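About Truneck Kitchen School

Home | Courses | About us | Find us | Book

We teach people to cook dinner. Ordinary dinner, on a weeknight, with what's in the shop. No chef's whites, no exams.

Truneck started in a rented church kitchen in Grolport with two hobs and a borrowed fridge. First course was called Soup and nothing else. Eight people came, six came back. Now we have our own rooms on Wulley Street, up the stairs next to the dry cleaner. Ring the top bell, the bottom one is theirs.

What we teach

Mostly vegetables, beans, eggs, bread. Some fish. Knife skills in week one, and again in week four when everyone has slipped back into bad habits. Batch cooking for people who work shifts. A short course for students leaving home — book early for that one, it fills by the end of August.

We also run the Espiritu evenings, our name for the pepper and chilli nights. Stuffed, charred, pickled, blended into sauce. Bring a jar with a lid that fits. Mild to hot, and you can stop at mild.
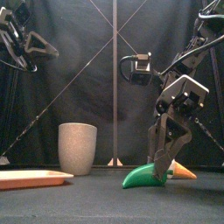

Children's classes

Ages 7 to 11, Saturday mornings in term time. Little ones learn the names of things first, then washing, peeling, tearing, mixing. Proper knives come later and only with an adult at the same table. Please tell us about allergies when you book, not on the door.

Numbers, as people ask

737 people took a course with us last year. About 165 of them were children. Most classes are 10 places, bread is 8 becuase of the oven.

Prices

On the Courses page. Half price if you're on a low income, just tick the box, we don't ask for proof. Ingredients included, aprons too. You take home what you make so a tub is handy.

Getting here

Bus stops outside the library, then a short walk. No parking on Wulley Street after four. The stairs are steep and there's no lift yet — for step-free classes we still use the church kitchen, same teachers and same price. Call the office and we'll book you in there.

New term

Autumn classes start Tue 13 October. Bread and Soup have places left, Espiritu is waiting list only untill January. Office is open mornings, leave a message if its busy.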